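Lumirell Desk Lamp – Owner's Guide
Section 2: Setting Up and First Use

Read this section before you plug anything in. We know how that usually goes, so the important part is Step 5, and you can find it again later by the light of another lamp.

Before you start

Clear yourself a flat spot to work on. A desk mat or a folded towel will keep the base from scratching the table, and the table from scratching the base, which bruises more easily than its price suggests. Keep the packaging until the lamp has worked for a full evening. Leston will take back a lamp in its box without argument. A lamp in a grocery bag involves a phone call.

Putting it together

1. Stand the base upright with the socket facing you. If the Lumirell name is upside down, so is the base.

2. Slide the lower arm into the socket until it clicks. A faint click is fine. A crunch is not; pull the arm out, turn it half a turn and try again.

3. Tighten the collar by hand. Pliers will also tighten the collar, once.

4. Fit the shade to the upper arm and screw in the bulb. The lamp takes bulbs up to 60 watts. It will physically accept bigger ones, and so would a toaster.

5. Check the label under the base against your wall supply. Lamps marked 230 V are not for use on ordinary American household outlets. They won't catch fire there, but they will glow like a tired candle and you will blame the bulb.

6. Plug in, then press the switch on the cord. The first press turns the lamp on, the second dims it, the third turns it off. Holding the switch down does nothing, however long you hold it.

CAUTION: Unplug the lamp and let the bulb cool before changing it. "It was only on for a minute" is not a temperature.

Note: The arm may sag a little during the first week while the springs settle. If it is still bowing to you after some 2 weeks, tighten the hinge screw a quarter turn.

Note: The Ivex clamp, sold separately, fits desk edges of most thicknesses. It does not fit glass. It will fit glass briefly.

Cleaning

Wipe the shade with a dry, soft cloth. Leave the window spray in the cupboard – the finish clouds, and there is no setting that fixes it.

Text: Trevor Dawber. Checked by Roy Furnival, September 2026.

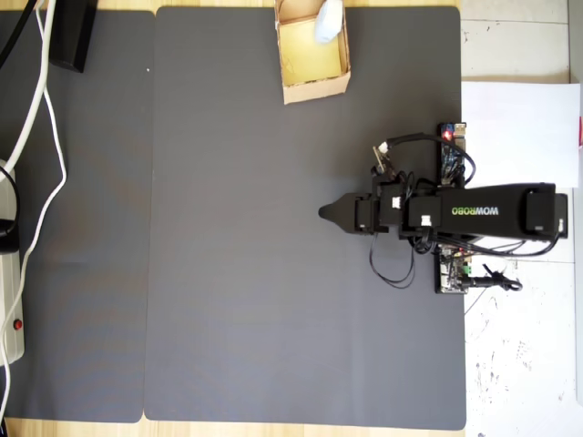 Fig. 2. Mats on a wooden tabletop, with an open cardboard box.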